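### 3.2 Where meals were eaten

The household survey covered two districts of Diltberg, Oltora and Jolusstead, and was carried out by post with a follow-up visit in April. Of the 2,228 forms sent out, 1,797 came back in a usable state. The form asked for the place where each meal of the previous day was eaten, who was present, and whether anything other than eating took place there between meals.

We began with the last of these questions. Earlier work by Hung and Vanhove treated the dining table as a piece of furniture with one main use, and counted a household as "table-eating" if the evening meal was taken there. Our respondents did not divide things up so neatly. Many reported that the table was in use for most of the day – for homework, bills, sewing, sorting post – and that a meal could only start once it had been cleared. In smaller flats, where the table was often the only large flat surface, clearing was put off and the meal was eaten on the sofa or standing in the kitchen.

For this reason we coded the table by what was left on it at mealtimes as well as by who sat at it. Things brought for the meal (plates, bowls, cups, serving dishes) were coded T1. Things with no part in the meal, including ornaments, were coded T2. A table with both was coded as mixed (Figure 4).
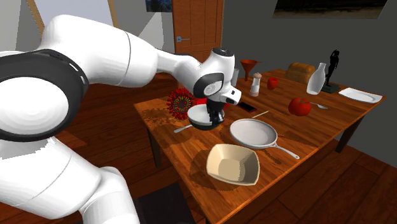 *Figure 4. Mixed table (T1 and T2): a small white bowl with a red, spiky spherical ornament beside it on a wooden dining table. Rendered scene.*

Coding was done by two of the authors, Choi and Tai, working apart. Where they differed, Shih made the final decision. Most differences had to do with fruit bowls, which one coder had placed under T1 and the other under T2. We settled on T1 if the respondent said that fruit was eaten from the bowl at or after the meal, and T2 if not. Candles were treated as T2 throughout. Table mats were left out, as many homes kept them in place all day.

Mixed tables were more common in Oltora than in Jolusstead, and more common at breakfast than in the evening. The difference between districts held when we looked only at homes with a separate dining room, so it cannot be put down to floor space alone. Working hours seem a more likely cause. Oltora has a large number of shift workers, and members of the same household often ate at different times, each moving aside only as much as they needed to.

There are limits to what the form can show. Respondents described the table from memory, and small objects that are always there are easily forgotten. During the follow-up visits, which took in 60 homes, we found several tables that had been reported as clear but held a vase, a radio or a pile of letters. We did not correct the forms, but the visits suggest that T2 items are under-reported in the full sample. Section 3.3 returns to this point in relation to households with children under five, where the table was more often cleared completely before a meal.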